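Notes for the planning talk, 18/10/2026
Speaker: Manon Ouellet, Plillcombe

Opening. Skip the company slide. Say that Allow is our motion planner, Rainer is the scene builder, and the talk is about what happens between them when the arm works close to a sink. Twenty minutes, questions at the end.

Start with the rim. A planner likes boxes and a sink is a bowl with a thick wall. Until July we wrapped every basin in one convex hull, so the planner believed the bowl was filled in. Any goal inside it came back as a collision. Let that sit before moving on. 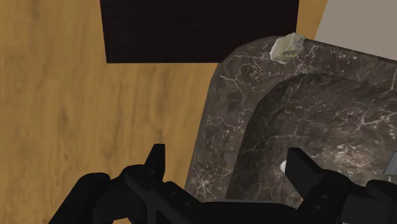
Wrist view in simulation, fingers on either side of the sink wall.

With the hull gone, we split the basin into 27 convex pieces. Explain that the number was picked by hand. With 9 pieces the curve between rim and bowl was too coarse and we lost good grasps. Anything finer slowed down the checker and gained us nothing. Mention that Fustov, our collision checker, caches the pieces per link.

Go over the approach check. It tests each finger by itself, then the bar between them. The old version tested only the fingers, and the bar is the part that hits a wall when you straddle it. 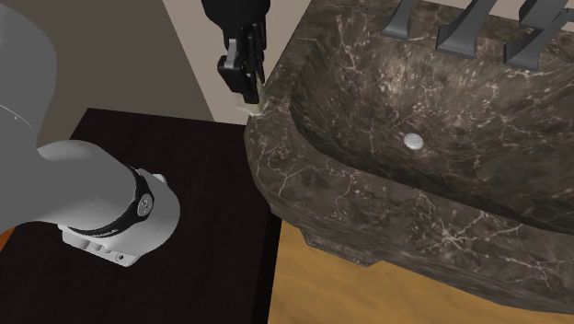
Gripper at the near-left rim with the fingers closed. Small pale object at the fingertips.

Contact near the rim. Rainer gives us exact poses, and we add noise before the planner gets them. Otherwise the planner learns to trust a gap it will never have on hardware. Say plainly that we ran 400 seeds on this layout and that the failures sat mostly in the last stretch before contact. The fix was to slow down there and replan from the wrist view. If someone asks about force control, say it is a separate module and I can talk afterward.

Pause for water.
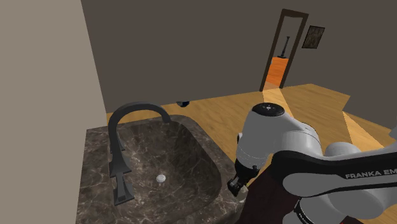

Planner timing is the part people write to me about, so take it slowly. Allow gets a budget of 90 milliseconds per replan, and most of that used to go to geometry the arm could never touch. Rainer builds whole rooms. From beside the arm you look past the faucet and through the doorway to the orange furniture in the next room, and every surface of it was going to Fustov on each call. Now we cull by reach first. The faucet stays in, spout included, and the next room goes out. Point at the spout: the arch is open underneath, so it needs its own pieces too, same as the bowl.

Open problems. Small things lying on the rim still get merged into the sink mesh if the segmentation is poor. Thin parts of fixtures drop out of the depth image. We have no good answer for either one yet.

Last slide is the config file for the reach filter. Leave it up during questions.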